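Zisska Residents' Association
Minutes of the general meeting, 9/13/22

Chair: Eftychia Pappas
Apologies were received from the flats on the second landing.

1. Minutes of the last meeting
Agreed with one change. Under item 4, "front gutter" should read "rear gutter". Signed by the chair.

2. Bin store
The lock on the bin store has been changed and keys handed out. Two households still need to collect theirs. The meeting discussed bags left beside the bins when the lids will not close. Sellus, the managing agents, have been asked for one more recycling bin and have replied that the cost would go on the service charge. The meeting agreed to ask for a figure before deciding.
Action: chair to write to Sellus.

3. Rear gutter and damp
Hubáček quoted £3,000 for the rear gutter and the section of downpipe behind the bike rack. The price includes scaffolding for 7 days. A second quote, from Ukero, was lower but left out the downpipe. Several members said the damp on the top floor had got worse over the summer and wanted the work done before the winter. Others asked whether the downpipe could wait a year. After discussion it was put to a vote and the Hubáček quote was accepted, with one against.
Action: chair to confirm with Hubáček and ask for a start date no later than November.

4. Repair morning and old electrical items
The repair morning will go ahead in the ground-floor room. Lamps, radios, toasters and computers can be brought along. Members were reminded to copy anything they want to keep off a computer before bringing it, and to label cables and chargers with a flat number. Microwaves will not be accepted. 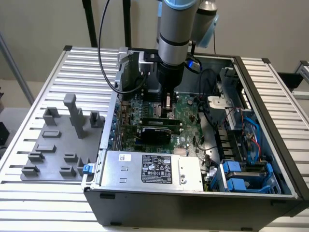 Reading time: 2 minutes

It was asked what would happen to items that cannot be mended. The chair said owners should take them home again, as there is no room to store them. A request for a shared trip to the tip was left until the next meeting.

5. Garden
The pear tree has been pruned. The hose connector is leaking again and needs a new washer. There was a long discussion about the raised bed by the gate – two members would like herbs, others would prefer it left as it is. No decision was made.

6. Money
The balance in the association account is nearly £400. The only payment since the last meeting was for the bin store keys. The yearly subscription stays the same. It was noted that the account still has the old correspondence address.
Action: chair to update the address with the bank.

7. Any other business
Bicycles are being left in the hall again. A notice will go up.
The hall light timer is too short for anyone carrying shopping to the top floor. Sellus to be asked to lengthen it.
Next meeting to be held in November, date to be posted on the hall noticeboard.

Last updated: after approval by the chair

This site uses cookies to remember your settings. Accept | Manage cookies

Contact the association | © Zisska Residents' Association | Back to top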